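**Thu 25 July**

## Gingate cooling rooms to stay open overnight

Gingate will keep its two public cooling rooms open through the night until the end of the month, the town office said this morning. The change starts tonight. Both rooms had been closing at nine, and residents complained that the worst hours for trying to sleep came after that.

The rooms are in the Lernia Street library and the old ferry hall at Adevgate. Between them they have space for 84 people. Cots are provided at the ferry hall only. The library will have chairs, tables and drinking water, and its reading room will be kept dark after eleven for anyone who wants to rest.

Nights have stayed warm all week along the Fang River, where many of the older apartment blocks have flat roofs and small windows. The town's housing desk took 51 calls about overheated bedrooms between Monday and yesterday evening. Most came from tenants on top floors.

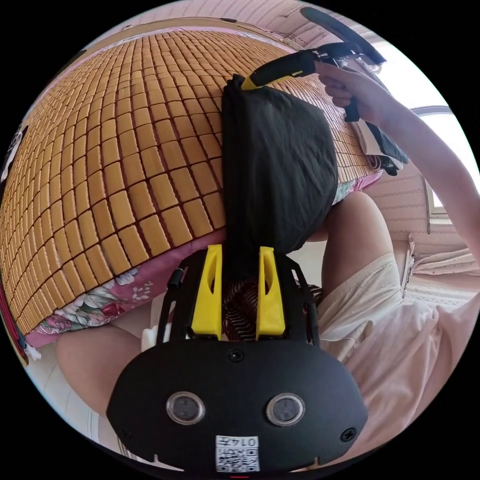 Landlords are not required to provide air conditioning in Gingate, but they must allow tenants to put in a window unit if the wiring can carry it. The housing desk said several callers had been told otherwise by their building managers. Tenants in that position can ask for a written notice, which the desk will send to the landlord within 24 hours.

The town is also lending out fans. They can be picked up from the side door of the town office on weekdays between eight and four. One fan is allowed per household, and borrowers need to show something with their address on it. There is no deposit. People who cannot get to the office may send a neighbor with a signed note.

A mailing with sleep advice for hot weather has gone to 4000 homes. It suggests closing blinds on the sunny side before noon, opening windows on both sides of the home once the air outside is cooler, and moving to the lowest room available at night. It also suggests taking off thick mattress toppers, which hold body heat, and using a plain cotton sheet or a smooth mat.

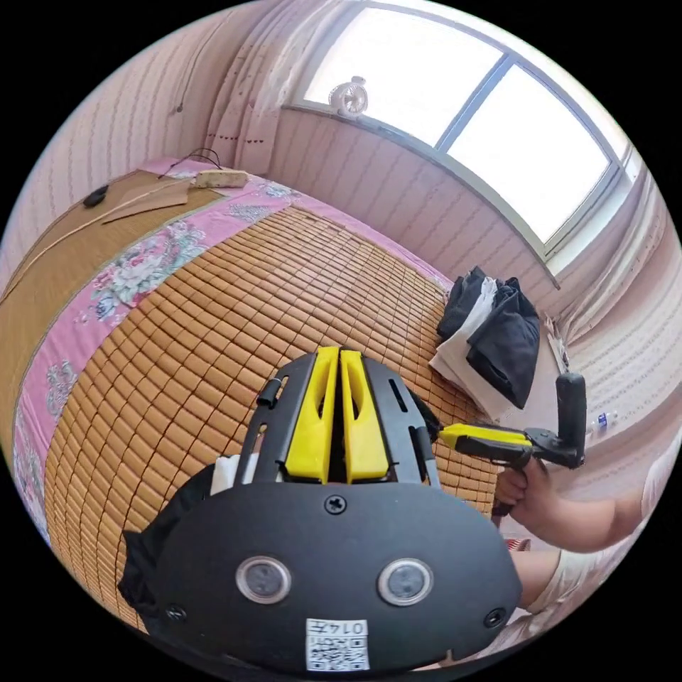 **Do I need to sign up before spending the night at a cooling room?**

Sign-up is not needed for the library, but cots at the ferry hall should be reserved by phone before six in the evening. Any cots left after that are given out at the door.

Pets are allowed at the ferry hall if they are in a carrier or on a short leash. The library will take service animals only. Parking is free at both sites overnight, and the number 24 bus will make one extra run to Adevgate at ten.

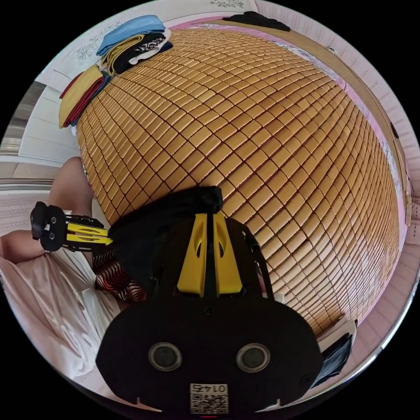

*A mat of small bamboo tiles on a bed.*

Residents who find someone confused, faint or unable to drink in the heat should call emergency services first and the housing desk afterward.

The town has not decided whether the rooms will open again in August. A longer plan for hot nights, including shade for the flat-roofed blocks near the river, is due to come before the town council in November. Written comments can be left at the library front desk until then.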